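Jellthorpe Sila Parallel Gripper, Evaluation Kit

2 min read

The Sila is a linkage-driven gripper for light bench work. Jellthorpe supplies it as an evaluation kit so that laboratories and training centres can compare it with their present tooling before placing an order.

What the kit contains
Gripper with fitted jaws, wrist housing and cable
Wrist camera and bracket
Controller licence for 100 days
Printed setup guide

Suitability
The kit is intended for household and office items weighing up to 289 grams. It is not rated for food handling or outdoor use. Customers using the older Manríquez controller should request the adapter plate when ordering.

Comparison trials
Jin-sol Oh of our Wistdale test centre oversees the bench program. Each gripper is offered the same 13 items under the same lighting, and the wrist camera view is recorded for every attempt. Items differ in width and finish, from markers to storage boxes. Dark items are included to test the camera against the black jaws. Results are provided to registered customers on request.

Wrist camera view with the jaws open, a Sharpie marker and a black Wrap-It Storage box on the speckled countertop.

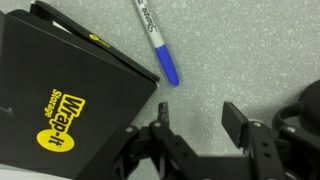 Ordering and returns
Kits are lent free of charge to registered organizations. Return freight is paid by the borrower. Please allow two weeks for delivery, and quote your customer number in all correspondence.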